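Folding Is Still the Hard Part

By Kayode Ugwu
12/14/23

Every December my sister asks me the same thing over dinner. When can she buy a machine that puts the laundry away? I spent 4 years writing about warehouse equipment, so I'm the one in the family who is supposed to know.
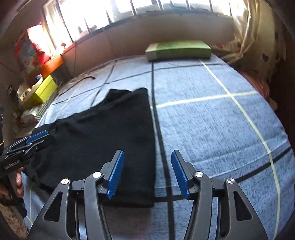
My answer this year is the same as last year. Not yet, and probably not soon at a price she would pay. I think people hear that and assume the engineers are slow, or that the money is going to the wrong places. I don't agree. The chore is harder than it looks, and we are bad judges of it, having learned it as children and stopped paying attention.

Take a sweater. A sweater has no fixed shape. Pick it up by one shoulder and it hangs one way, pick it up by the hem and it hangs another. A machine that moves boxes all day can count on a box staying a box. With knitwear, the first touch changes the problem. Dark cloth makes it worse. On a black sweater the folds hardly show, and a camera has trouble telling a sleeve from the body it is lying on. A person settles that by feel in a second without looking down.

Then there is the place where the work gets done. The Vestergaard plant in Surncombe, where I spent a good part of last winter, has a line that packs flat towels. It works well. The towels are all one size, they arrive face up, and the table under them is a plain light gray that was picked so the cameras could see the edges. The line handles 700 towels in a shift and two people keep it running. I was impressed by it and I still am. But nobody sleeps on that table. At home, clothes get folded on a bed, over a plaid spread, next to a book someone is halfway through and a charging cable that has been there since morning. The light comes from a window and changes by the hour. You can't ask a family to repaint the bedroom and clear the shelves so the machine can find a cuff.

Brustov tried a home folding unit a few years back. I saw it run. You had to clip each shirt to a bar at the front, button side out, and then it folded the shirt very neatly. The clipping took me longer than folding would have. It also refused anything thick, and it was the size of a chest freezer. People laughed at it, which I thought was unfair. The folding part worked. What they had left to the customer was picking a shirt out of a heap and getting it straight, and that was most of the chore.

The newer work goes at it from the other end. Instead of building a machine around one motion, the idea is to record a great many people doing the chore by hand in their own homes, holding the same kind of gripper a robot would have, and let the software learn from that. Meditz is the company I have followed most closely. I went in doubtful and came out less so. Doing it in real bedrooms, with the mess left in, seems right to me. If you only practice on a clean table you get a machine that needs a clean table.

I tried a pair of the grippers myself, and I would recommend it to anyone with strong opinions on this subject. Two fingers on each side and no palm. I gave up 5 T-shirts in. I could pinch a hem well enough, but I kept picking up the bedspread along with it, and I had no good way to smooth anything flat. Normally I do that with my whole forearm - I had never noticed until I couldn't.

So there are real limits, and better software will only get past some of them. I expect hotels and hospitals will have decent folding machines well before houses do. They have the same sheet over and over, and they can set aside a room for it. Homes will come later. My guess is the first useful one will be slow, will do towels and T-shirts, and will leave the fitted sheets to you. Slow is fine if you are out of the house. I don't mind that my dishwasher takes two hours.

My sister says she would take slow. She would also like it to match socks, and I haven't had the heart to get into that with her.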